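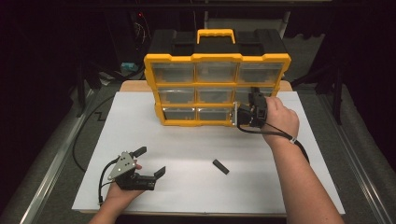 About Mollard

Mollard is a sorting and organizing business for people whose small parts have gotten away from them. We do screws, beads, fuses, fishing tackle, buttons, picture hooks, drill bits, model railroad couplings and whatever is in the drawer under your microwave. We don't do closets. There are plenty of people who will do your closet, and they seem very happy.

How we got here

Lorraine Rudd ran the parts counter at Goodall, a repair shop for sewing machines and vacuum cleaners, until the owner retired and asked her to clear out the back room. The back room held 93 coffee cans. None had labels, apart from one marked MISC, which Lorraine felt was rubbing it in. She spent most of a January on the floor with a muffin tin and a magnet, and by the end of it she had a price list, a bad knee and two customers from the hardware store next door who wanted the same thing done at home.

Pylyp Kushnir was one of the two. His garage took longer than the shop did. He joined the business when it became clear that he was going to keep turning up anyway.

What we believe about drawers

We like small organizers with clear drawers and a handle on top. You can see what you have, and you can carry it to the job. A three-by-three grid will take care of most kitchens and a fair number of marriages. People come to us wanting the big wall unit, and we usually talk them down. Give a household 60 drawers and it will fill 20 with sensible things and the rest with dead batteries.

We work on a white surface, because a black screw on a dark bench is a lost screw. We open and close every drawer before anything goes in it. A drawer that sticks when it's empty will be much worse with half a pound of washers in it, and you'll be the one on your knees picking them up.

Labels go on last. Everybody wants to start with the labels. Imogen Tapley, who handles our workshops, takes the label maker away at the door and gives it back after lunch.

The Ginumlow method

It isn't much of a method. Ginumlow is the street our first office was on, and a client assumed it was Scandinavian. We let it stand. The rules are: sort by what you use it for, put the heaviest things in the bottom row, and leave one drawer empty. The empty drawer is for the thing you find behind the couch next week. If you fill it with something on the first night, we can't help you.

Who we are now

Lorraine still does the estimates. Pylyp does garages, sheds and boats. Imogen teaches. Veronica Husar looks after craft rooms and has views on glitter that she will share at no extra charge. Vandana Sengar keeps the books and the schedule, and once sorted 798 loose jigsaw pieces back into their two boxes while on hold with the phone company. Two were missing. She would like it known that they were missing when she started.

Working with us

A home visit takes half a day. Bring us to the mess and please don't tidy it first; we need to see where things land when you aren't trying. If you'd like to learn to do it yourself, workshops are kept to 13 people and you should bring one container of unsorted parts, no larger than a shoebox. A wheelbarrow has been tried.

We also take mail-in jobs, up to 2000 pieces per box. Tape the lids.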